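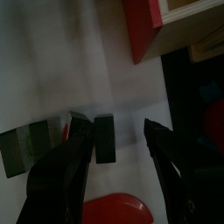 Vasiliki Ververidis wrote back on the draft of these slides that a student project on block picking should open with the failures, as those are what other clubs will ask for. I have taken the advice. Results come second, the list of faults comes first, and the hardware gets one slide.

Slide 1. Title, names, club. Say Nunine once, explain it is the name of the arm project and not of the club. Credit Mpho Msimang for the gripper mount and Kadri Priedītis for the labelling tool. Move on.

Slide 2. The task. Toy blocks on a white surface, wrist camera only, two-finger gripper. The arm has to close on one upright block and lift it clear without touching its neighbours. No overhead camera. The rules at Prostdale allow one, but we wanted to see how far the wrist view would go.

Point out on the slide: the small dark green block between the fingers is the kind of target meant. It stands on its narrow end. The dark block next to it is partly behind the left finger, and that is the main difficulty in one view. Pause here.

Slide 3. Faults, in order of how much time they cost.

Occlusion by our own fingers. The fingers take up much of the lower half of the view. Anything behind them has to be remembered from an earlier view or guessed. The first version did neither and treated a hidden block as no block.

Dark on dark. Black fingers, dark green blocks. The outline finder joined the finger and the block into one shape. Lwazi Mabaso suggested masking the fingers with a fixed template for each opening width. Crude, but it has stayed in.

Highlights. Glossy red toys give a small white spot which the first detector took for a separate item. Filtered by size now.

Folds in the surface. A soft shadow line across white was read as an edge. Raising the threshold cured that and lost us the pale top faces of some blocks. Still a compromise — say so if asked.

Slide 4. Data. 3,000 labelled views in the training set, 1,000 held back for testing. The split is by session, so near-identical views do not fall on both sides. Expect a question on this. Marietjie Mokgethi has the session list and will take it.

Slide 5. Method. Three stages: find candidates, choose one, approach. The choice favours the block with the most free space on both sides. Give the rule in words, leave the formula on the slide, do not read it out.

Approach is straight down the camera axis with one correction halfway. We tried continuous correction and the arm hunted from side to side.

Slide 6. Results. Show the table. Upright blocks are the strong row, tilted ones the weak row. Long blocks running out of view are refused outright, by design. Last year's entry from Ngubane attempted them, and their write-up is worth reading for the opposite choice.

Slide 7. Next term. Lighter fingers, or tape on the present ones. A short memory of three views for hidden blocks. Retest on the Dadby set if they will lend it.

Questions. Repeat each one for the back row. If the demo arm is free, Mpho runs it, and the cable stays off the aisle side.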